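Electrical fault blamed for warehouse fire in Lardale

Blaze at Zarnier building burned for more than five hours; no injuries reported

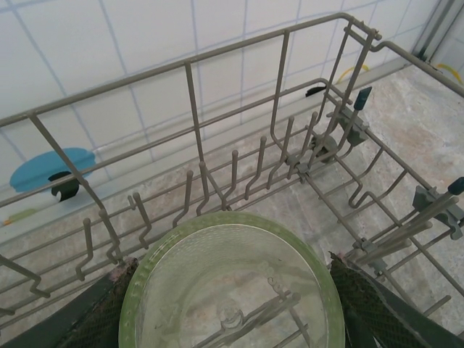

Photo: Zarnier

A fire that destroyed part of a storage warehouse on the east side of Lardale in March started in a junction box above a loading bay, according to a report released by the Lardale Fire Department.

The building, owned by the household goods distributor Zarnier, was closed for the night when the fire began. No workers were inside and no injuries were reported among the crews.

The department received the first call at 1:50 a.m. from a truck driver parked on Sepúlveda Road, who reported smoke coming from the roof vents on the north end. An automatic alarm signal from the building reached the monitoring company four minutes later. The first engine arrived at 2:01 a.m. and found heavy smoke in the loading area, with flames visible through two of the six dock doors.

Fire Marshal Arvid Hedlund, who signed the report, said the first crew entered through the office door on the south side and advanced a hose line to the interior fire wall. The crew was ordered out at 2:19 a.m. when part of the suspended ceiling in the loading area came down. From then on the fire was fought from outside on the north and east sides, with one crew kept at the fire wall to protect the rest of the building.

A second alarm was called at 2:23 a.m. In total, 33 firefighters worked at the site, including two engine companies sent from neighboring districts under the county mutual aid agreement. The fire was declared under control at 5:40 a.m. and out at 7:15 a.m. One engine stayed until the afternoon to check for hot spots.

Water supply slowed the work in the first half hour. The hydrant nearest the loading area is on a dead-end main and could not feed two engines at full flow. Crews laid 662 feet of large-diameter hose to a second hydrant on Sepúlveda Road, and the ladder truck did not have full pressure until 2:47 a.m. The report asks the city water department to look at connecting the dead-end main to the line on the next street. The water department has said it will study the cost but has given no date.

Investigators traced the origin to a steel junction box mounted 14 feet above the floor, between the third and fourth dock doors. The box held the connections for the dock lights and for two door motors. Copper conductors inside it showed beading consistent with arcing, and one wire connector had melted through on a single side. The report concludes that a loose connection overheated over a period of time and ignited dust and foam insulation on the wall panel behind the box. Investigators ruled out the forklift charging station, which is on the other side of the fire wall and was not damaged.

From the wall panel the fire spread to stacked goods waiting to be shipped. Zarnier told investigators that 127 pallets were in the loading area that night, most of them kitchen glassware and dish racks packed in cardboard with plastic wrap. The glass itself added no fuel, but the packaging did, and the pallets had been placed closer to the wall than the building's fire plan allows. The plan calls for a clear strip 36 inches wide. Measurements made from burn marks on the floor put the actual distance at 11 inches in places.

The sprinkler system operated. Nine heads opened over the loading area and held the fire to the north end, the report says, although the ceiling panels kept part of the water from reaching the wall where the fire started. The panels were installed after the sprinklers, and the department has no record of a permit for them. Heads had not been added below the new ceiling level.

The fire wall held, and its two rolling doors closed as designed. Damage south of the wall was limited to smoke and to water that ran under the doors. North of it, the roof deck, the loading office and all six dock doors will have to be replaced. An engineer hired by the city inspected the steel frame and found two roof beams bent beyond repair. The north end remains fenced off. The south end was cleared for use after a separate electrical inspection.

"The wall and the sprinklers are why there is still a building there," Hedlund said. "The ceiling work should have come to us for review before it went up."

The department has issued Zarnier a notice listing four violations: storage inside the required clear strip, ceiling work without a permit, sprinkler coverage not updated after a change to the building, and a missing cover screw on a second junction box found during the follow-up inspection. The company has 50 days to submit a correction plan. Fines have not been set — under the city fire code they depend on whether the plan is accepted and completed on time.

Zarnier said in a written statement that it accepts the findings and has removed the remaining ceiling panels. The company has moved its shipping work to rented space at the Prallovex industrial park while repairs are planned. It did not give an estimate of the loss. Its insurer is conducting its own review.

Runoff from the firefighting was held in the site's storm basin. The county took samples on the morning of the fire and again two days later, and both sets were within the limits for release to the sewer. The basin has been pumped out.

Sepúlveda Road was closed in both directions between the rail crossing and the truck scale until 9:30 a.m. One lane next to the site is still closed for the fence and will stay closed until the damaged roof section has been taken down. Demolition requires a separate permit, which the building department said it had not yet received.

The department will inspect other warehouses on the same dead-end main over the next three months. Owners will be notified by mail and should have sprinkler drawings, alarm test records and permits for interior work ready for the inspector.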